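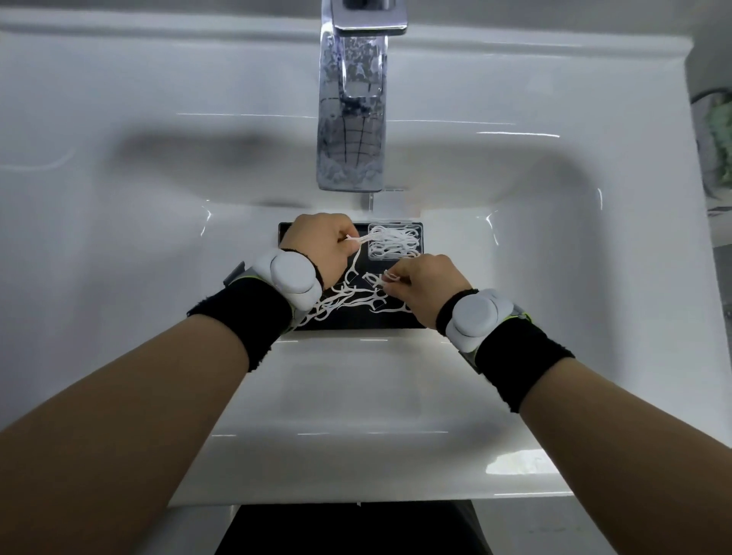
Floss picks, the loose ones and the ones in the clear box, on the black tray in the sink.

Bathroom drawers -- what to do with loose floss picks?
Reading time: 3 min

jvida
Hello all. I am slowly making order in our bathroom and I have arrived at the floss picks. We buy the big bag, because it is cheaper, and until August the bag was simply lying open in the drawer. Now I have a clear container and I want that they stand in it all in the same direction. The problem is the tangle. The loops catch each other, and when I pull one, three more are coming with it. I work over the sink with a tray, so that nothing rolls onto the floor. Is there a quicker method?
-- Jenő Vida

maplekettle
Why line them up at all? Tip the bag in a jar, put the lid on, done. You're going to pull one out half asleep at 6 a.m. and you won't care what direction it faces.

jvida
With the jar I have tried. My daughter takes one and touches 8 others with her fingers. For me this is the whole reason of the container.

Rosellabird
I'm with Jenő on that. But I wouldn't do it in the sink, tray or no tray. Think of what gets spat in there. Kitchen bench, clean tea towel, wash your hands first.

jvida
The sink was cleaned before and the picks touch only the tray. But I accept the point, the kitchen has also better light.

dunnydave
Shake, don't pull. Small handful in a colander, a few gentle shakes, and most of them let go of each other. It took me 15 minutes to get through a bag of the Wernent ones, and I had the cricket on.

maplekettle
15 minutes of my life for floss, no thanks. Dellberg sells them in a little dispenser.

Rosellabird
The Dellberg dispenser is a rip-off, and it's one more bit of plastic for the bin. A refill bag and a box you already own is fine.

jvida
Dave, I will try the colander this evening. I have one from Volent with small holes, I hope the points do not go through. One more question -- handles up or loops up?

dunnydave
Handles up. You grab the handle and leave the floss alone.

Rosellabird
Handles up. And put the box well away from the toilet, please.

Contact the moderators | © Haddad Home Forums | Back to top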